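Review: Finora table-work handbook for hand-held grippers, second edition

I bought this handbook in January, when our small group at Weddale was starting to collect demonstrations with hand-held grippers. It costs 14 dollars as a download and it is thin. I have now used it for 1,417 recordings, so I think I can say something fair.

The book is a set of rules and the reasons are short. Keep the cables outside the working area. Look at both finger pads before every session and write down any mark. Put only the objects of the task on the table. For each object, record the maker's code from the pack if there is one. At first I found this last rule too heavy, but it saved us when Siobhán Moriarty had to sort 332 files where the object was written only as "bag".

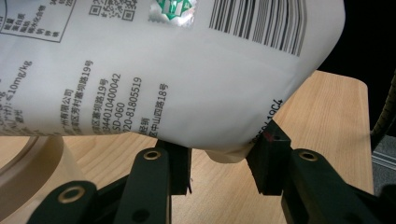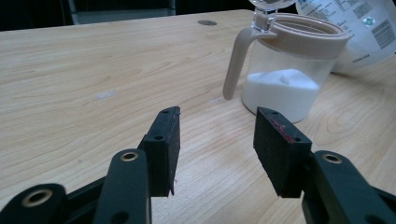
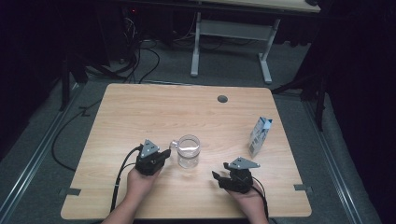
Kitchen objects on the light wooden table: the white bag, the jar with the beige lid, the glass mug.

The chapter on pads is the best one. It asks you to note colour marks as well as wear, and we did not do this before. The chapter on clear glass is weaker — only one page, and it says almost nothing about reflections, which for us are a daily trouble. Aiman Hartono wrote to the publisher about it and received a polite answer, with no date for a new edition.

I also do not like the checklist at the back. It has four columns, the last one is too narrow for handwriting, and the file does not let you change it. We made our own in a spreadsheet.

If you already work with the Lenihan guide, you will know half of these rules. For a new team I would still buy it and print chapters 2 and 3 for the wall.

Four stars from five.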